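Drollumard Pair — Samovport Wiki

The Drollumard Pair (most people I know just say "the Pair") is a kit of two hand-held grippers made for recording how a person does a job with their hands, so that a robot arm can be taught the same job later. It's sold by Drollumard, a small workshop in Stultbridge, and I've been using one long enough that the other editors asked me to write this page. So this is an encyclopedia entry with a bit of me in it. Fix my commas if you like!

History

Drollumard was started in 2013 by Dušan Kadrić, who had been repairing lab arms and got tired of seeing students fight with joysticks. The first thing he sold was a single gripper with a trigger and a very stiff spring (my thumb still remembers it). The two-handed version came later, after customers kept buying a second gripper and taping their own labels on for left and right. An early batch went out under the name Contreras, which was the name of the spring supplier, and you'll still find that word on older boxes. Same product, don't pay extra for it.

What you get

The kit comes in one padded case. There are 2 grippers, a white marker cube for each one, a charging lead, spare finger pads and a printed booklet of 33 pages that is better than it needs to be. The cubes carry black-and-white patterns, and the software reads those to work out where each hand is. Keep them clean. I wiped mine with the wrong cleaner in August and had to order a new set, and they took their sweet time arriving.

Software is a separate download. It runs fine on my old laptop, although long sessions fill the disk faster than you'd think.

In use

You hold one gripper in each hand and get on with the task. Small light things are easy from the first hour. Big round things are where the second hand earns its money, and I'd tell any new owner to practice on them early, low over a table, with both grippers closing from the sides at the same time. If one side gets there first the object turns on you — and then you chase it around the table looking silly.

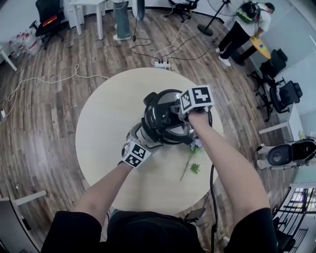
Two-handed lifts

A large round black device with a glossy dome, held from both sides just above the tabletop, is a good test of the Pair. A shiny curved surface gives the fingers very little to bite on, so come in level and squeeze slowly. I like a plain, light-colored table for this kind of work, and I leave small props like an artificial flower lying out so there's more than one thing to deal with. Watch for any cable hanging off the object too. It pulls more than you expect.

Complaints

My main one is weight. After 40 minutes my wrists want a break, and the booklet's advice to "relax the shoulders" only goes so far. The case latches are flimsy as well. Samovport users have also asked for a smaller grip for smaller hands, and Kadrić has told us he's working on it, with no month given.

Support

Email is best. The phone line in Stultbridge is open from 9 a.m. until noon and rings for ages, but whoever picks up knows the product. Repairs go back to the workshop in the original case, so hang on to it.

See also: Marker cubes; Finger pads (care and replacement); Contreras boxes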